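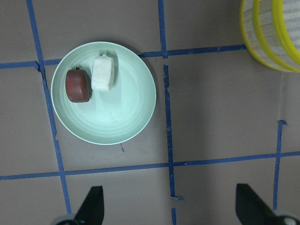
August 31, 2025

# Hovance 80-piece stoneware and melamine set: three months in a shared kitchen

I bought this set in May after our upstairs tenant moved out and took most of the dishes with her. There are five of us in the house, plus whoever is visiting, and we needed something cheap that could take a dishwasher every night. It cost $200 on sale. The regular price is higher and I would not pay it.

## What comes in it

The set is split into two parts. The stoneware is dinner plates, salad plates and mugs. The melamine is bowls in three sizes, small plates and a pair of serving trays. Everything came in four boxes inside a larger box. One mug arrived with the handle off. Hovance sent a new one without asking for the broken one back, and it took 19 days to get here.

The colors are pale and a little chalky. The website shows them brighter than they are. If you are trying to match something you already own, order the single bowl first. They sell it separately.

## Stoneware

The dinner plates are the weak part. They are heavy, and the foot on the bottom is unglazed and rough enough to scratch a plate stacked under it. I put paper towels between them for the first week and then gave up. Most now have gray marks on the eating side. Baking soda paste takes the marks off, and they are back within a few days.

They also get hot in the microwave. Two minutes with soup on the stove side of lukewarm and you need a towel to lift the plate out, while the food in the middle is still cold. Our old Jundach plates didn't do that. I've gone back to using one of those for leftovers.

The mugs are fine. The handle fits three fingers. Guoqing Wei, who has the back bedroom, drinks tea all day and his mug has stained inside. The rest of ours haven't.

## Melamine

I expected to dislike this half and ended up using it more. The bowls are light, they nest tightly, and they don't chip. One of the large ones has been dropped on the back steps at least twice and has a small scuff on the rim from it.

You can't microwave melamine, and the warning on the bottom is printed so small that guests miss it. I wrote NO MICROWAVE on a strip of masking tape and stuck it inside the cabinet door. That has mostly worked.

Knife marks show. We don't cut anything in the bowls, but the small plates get used for toast and every one of them has lines in it now. Tomato sauce left overnight turned one bowl slightly orange and it has stayed that way through many washes.

The medium bowl is the size I'd buy again. It holds a full portion of noodles with broth and there is enough rim to carry it without putting a thumb in. The small ones are too small for cereal. We use them for keys, garlic, and screws when something is being fixed.

## In the dishwasher

Everything has gone through ours nightly on the normal cycle. The glaze hasn't dulled. The melamine comes out with water sitting in the foot ring, so either tip each piece before you put it away or run the dry cycle longer. The large bowls take up most of the bottom rack and block the spray arm if you put two in facing the same direction.

## Compared with the other set I looked at

The one I nearly bought was the Ivura, which a friend, Simin Kordestani, has had for a couple of years. Her plates are thinner and have a smooth foot, and I couldn't find a stacking mark on any of them. The Ivura set has fewer pieces and no serving trays. It was more than double the price when I checked. For two people I'd pay it.

Dong also makes a melamine-only set with lids. I haven't used it.

## Would I buy it again

The melamine, yes, if they sold that half as its own set. They don't at the moment. The stoneware plates I'd leave.

Stoneware plates: 2 out of 5
Mugs: 4 out of 5
Melamine bowls: 4 out of 5
Serving trays: used once, at a birthday, no complaints

**Update on the missing piece:** the replacement mug is a slightly different shade from the others. I wrote to Hovance and haven't heard back yet.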